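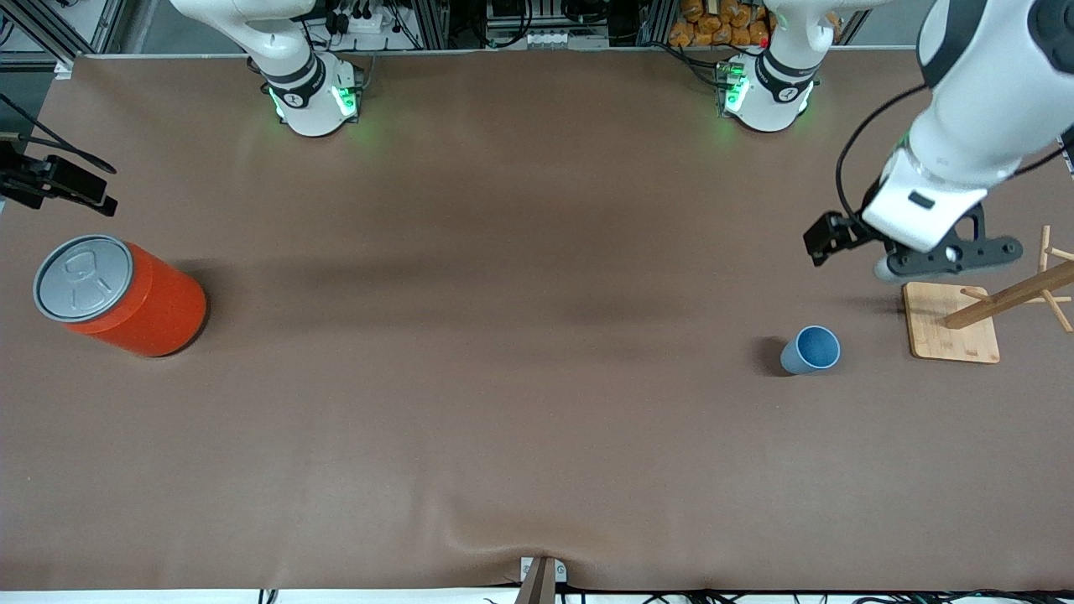
How much of a two-arm build is the arms themselves? Less than a third of the hours, going by my notebook. The rest went into the table, the wiring, the mounts and the software that keeps the two sides from hitting each other.

I've been putting this setup together at Nemela, the shared workshop on the east side, since spring. A few readers wrote after my last post to ask what I was using and what I'd change, so I went back through the notebook and typed up the parts that might be useful to someone else. It's out of order in places.

**The table**

I started with a folding table from home. It lasted one evening. When an arm accelerates sideways, the base pushes back on whatever it is bolted to, and a folding table moves. I could see the far corner travel when one arm swung at half speed. Any calibration I did on it was good until the next move.

The replacement is a heavier bench that had been sitting in the Nemela storage area. Both arms are mounted along the far edge, so I face them when I work. I went back and forth on that. Mounting them on the near side would make left and right match my own left and right, and I still send commands to the wrong arm when I'm tired. But facing them gives me a clear edge to reach over when I reset objects, and I reset objects a lot.

The brown sheet on top took three tries. The first one was white and threw glare all over the place. The second was a cutting mat with a printed grid, which I thought would be handy for measuring. The grid confused the object detection, which kept finding edges where there was nothing but a line. Plain matte brown has been fine. It does wrinkle. There's a crease by the clamp at the near edge that I have smoothed out more times than I want to write down, and it comes back whenever I tighten the screws. I've stopped fighting it.

**Power and cables**

Budget more time for this than you think. I lost two full Saturdays to it.

Both arms draw from the same circuit, and on the first day they tripped the breaker when I started them together. Now I bring up one, wait for it to finish its self check, and bring up the other. The Calteo supply I bought for the grippers is on its own outlet. It's noisy but it has never given me trouble.

The gripper cable is the one to watch. It needs enough slack for the wrist to turn all the way in both directions, and that slack has to go somewhere. I let it loop out from the side of the arm. My first version was tied down neatly along the link and pulled its connector out the first time the wrist rotated. If you use zip ties, put them on loosely, run the arm through its full range by hand, and only then tighten them.

I haven't tidied the cables along the near edge. They work and I know which is which. Labeling them is on the list for October.

**Software**

The motion side runs on Plustdale, which is a planner a few of us at the workshop maintain together. It's small and it does what I need. You give it a target for each arm and it returns paths that don't cross. The shared volume in the middle of the table is handled with a simple lock, so only one arm can be in there at a time. That's slow, but I have not had a collision between the arms since I turned it on. Before that I had one, at low speed, and it cost me a set of finger pads.

For grasping I'm using the Mazandarani scripts with my own settings. They were written for a smaller gripper, so the approach heights were all wrong for mine and had to be redone. If you try them, change the heights first and leave everything else alone until that part works.

**The cup and the mug tree**

The task I picked is hanging a cup on a mug tree. It sounds easier than it is. The arm has to find the cup, pick it up in a way that leaves the handle free, turn it, and get the handle over a peg with not much room to spare.

I use a light blue plastic cup because I can drop it. I start it on its side for most trials. An upright cup is a simple pick from above, and my success rate there got high enough that I wasn't learning anything from it. On its side, the direction the mouth faces changes which grasp makes sense, and the script has to work that out each time.

The mug tree is wood, with a square base. It is light, and when a hang goes wrong the arm can push the whole thing across the sheet. I tried double-sided tape under the base and it held for a day or so. A screw from below would fix it, but then I couldn't move the tree between trials, and I want the position to vary.

The orange can is there as a distractor. It stays on the table during cup trials so I can check that the arm leaves it alone.

**Numbers so far**

I've logged 944 trials. The target is 2,000 before I change the gripper or the fingers, so that I have something to compare against. A trial takes around 9 minutes on a bad day, mostly me resetting things and reading error messages, and a good deal less when everything is behaving.

The failures I see most are in the last step. The cup gets to the peg, the handle touches the tip, and the arm keeps pushing. I added a force limit that stops the move and backs off. The limit is set too low right now and it sometimes trips on the cable drag alone. I raised it a little last week and want another 200 trials before I decide whether it's better.

Next I'm going to redo the wrist calibration, then try starting the cup closer to the base of the tree, where the gripper has less room to open. I'll post the settings file once I've cleaned out the comments.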